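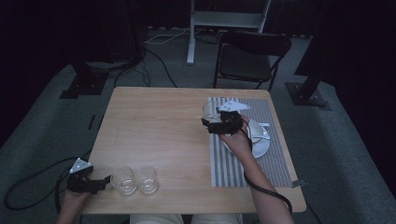 Genji Kuroda wrote in to say that a handling rule which doesn't mention glass is no rule at all. Fair enough. The Rernwood code runs to 44 clauses and 2 of them cover breakables – both say "take care".

One glass held just over the striped mat, two more waiting by the other gripper. Cables go over the table edge on both sides. Clause 4 wants leads "tidy", and I'd like to know who decides what tidy means.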